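Wetland bill for the Randport estuary goes to second reading

Draft legislation that would put the Randport estuary under a single management body has cleared its first reading and will return to the chamber in February. The bill covers 432 hectares of salt marsh, reedbed and tidal flat, most of it now divided between the port authority and the Aguirre district council.

Under the present arrangement, each owner sets its own rules on access, mowing and drainage. The two sets of by-laws differ on several points, among them the closed season for reed cutting and the depth to which ditches may be cleared. The bill would repeal both and replace them with one set of rules, to be published within 60 days of the act coming into force.

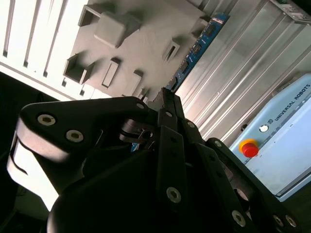
## What the bill changes

The text creates three zones. In the core zone, which takes in the inner marsh and the two largest creeks, building, dredging and motor boats would be banned all year. In the buffer zone, grazing and reed cutting would be allowed under licence. The outer zone, along the port boundary, would stay open to existing uses, but new hard surfaces above 60 square metres would need consent from the management body.

Clause 2 sets out how water levels are to be held. The sluice at Skoson would be operated to a seasonal schedule, with a higher level in spring for nesting birds and a lower one from late summer. At present the sluice is worked on request – mainly from farms on the eastern side – and no record of levels is published. The bill requires hourly readings to be kept and made public.

Licences already in force would run to their end date. There are 61 of them, mostly for grazing and small moorings. Holders would be able to apply for renewal on the new terms but would have no automatic right to it.

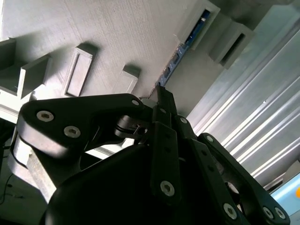 ## Costs and objections

The management body would be paid for from the state environment budget for its first two years, then partly from licence fees. The explanatory note does not give a full estimate for sluice repairs. It states that the gates are in working order but that the lifting gear will need to be replaced.

Isico, which runs the bulk terminal on the north bank, has asked for the outer zone boundary to be moved inland of its storage yard. In a written submission the company says the line as drawn crosses an access road used by heavy vehicles, and that routine resurfacing could be caught by the consent rule. 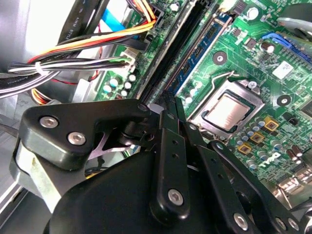

The ministry's reply, attached to the bill papers, says like-for-like repairs to existing roads are exempt and that an amendment will be put forward to make this clear. It does not accept a change to the boundary.

Aguirre district council supports the bill in principle but wants a seat on the management body to be fixed in the act. The current draft leaves membership to be set by order – the council argues that this would let a later minister remove local members without a vote.

Amendments can be submitted until noon on the day before second reading. If passed, the act would come into force at the start of the next closed season for reed cutting.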